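## Desktop Teardown Table: What to Bring and What We Pull

The repair room at Ernonside is back on its regular hours through August, and the biggest pile waiting is desktop towers. We took in 50 of them when the Overgaard office on the second floor closed out its storage. Most are older machines. A few will be rebuilt and go to the Staken reading room, and the rest will be stripped for parts.

Brynhildur Blöndal is running the teardown table again. If you have never taken a computer apart, you can start with her. You need to be able to stand for an hour or so and be patient with small screws. Sign in at the front desk, take a tray and a screwdriver set, and pick a tower from the shelf marked OPEN NEXT. Towers on the lower shelf still have drives in them and are not ready.

### Before the cover comes off

Unplug the power cord and hold the power button in for a few seconds. Lay the tower on its side on the rubber mat. Put on a wrist strap and clip it to bare metal on the case. Paint will not do.

Write the intake number on your tray card before anything else. The numbers this round begin at 1534, and the sticker is on the back of the case near the power inlet. If the sticker has come off, bring the tower to Brynhildur and she will give it a new one. Please don't guess from the one next to it on the shelf.

Take the side panel off and set it against the wall behind you. Last spring we had panels stacked on the bench and two of them slid off onto somebody's tray.

### Order of work

1. **Look first.** Take a minute to see which parts are still there and which are gone. Tick them off on the card: processor, memory, add-in cards, drives, power supply. Some of these towers were partly stripped before we got them, so an empty slot isn't a mistake on your part. Write "none" on that line and go on.

2. **Memory.** Push the clips at both ends of the slot outward and the stick will lift. Hold it by the edges. Memory goes in the gray sleeves, one stick to a sleeve, with the size written on the outside if you can read it off the label.

3. **Add-in cards.** Remove the screw at the bracket, release the catch at the end of the slot if it has one, and pull straight up. Old PCI cards go in the box under the bench. Graphics cards go to the test shelf. Sound cards and modems can go in either place; we don't get much call for them.

4. **Processor.** Leave the cooler alone until Brynhildur or one of the other regulars is beside you. The paste on the older ones sets hard and the chip can come away with the cooler. Once the chip is out, don't touch the inside of the socket. On this type the pins are very fine, and a bent one usually means the board goes to scrap. With the lever up and the metal plate open, it is easy to catch a sleeve or let a cable drop in. Close the plate and put one of the plastic covers over it if there is one in the drawer.

 The board below has no processor and no memory in it, and the plate at the socket is standing open. The SATA cables are still plugged in, down by the thick black bundle.

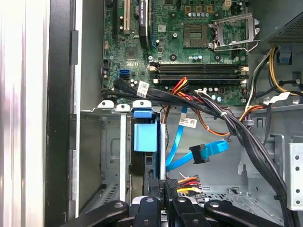
5. **Data cables.** SATA plugs pull straight out. Some have a small metal spring you have to press first. Pull on the plug and leave the cable slack. Good ones go in the drawer labeled SATA, and any with a cracked plug go in the wire bin.

6. **Power cables.** Trace each one back before you pull it. The wide connector on the edge of the board has a latch on the side and will be stiff. Cut cable ties with the flush cutters at the bench, and cut away from the wires. Leave printed labels on the cables where they are. We use them to match harnesses to cases later, and a harness without a label takes much longer to place.

7. **The board.** Take out the mounting screws and keep them together in a cup. Lift the board by the edges, ease it away from the rear plate, and slide it into an antistatic bag with the tray card taped to the outside.

### Where things go

Boards with a clean socket go on the blue cart for testing. Boards with bent pins, swollen capacitors or burn marks go in the scrap crate by the door. If you can't decide, use the cart.

Empty cases get stacked by the freight door with their side panels back on. Stack them no higher than four. The recycler, Dolto, collects when the bay is full and wants steel kept apart from plastic, so front covers come off and go in the tall bin.

### Parts we are short of

We could use these if you have them at home:

- socket covers, any type
- SATA cables with both plugs sound
- antistatic bags large enough for a full-size board
- case screws, sorted or unsorted

We have plenty of keyboards and VGA cables and can't take more for now.

### Hours and sign-up

The room opens at 7 in the evening and we stop pulling parts at half past nine so there is time to sweep. There is space at the table for six people. Call the Ernonside desk at extension 3331 to hold a spot, or put your name on the sheet beside the door. Wear closed shoes. Coffee stays on the windowsill side of the room, away from the benches.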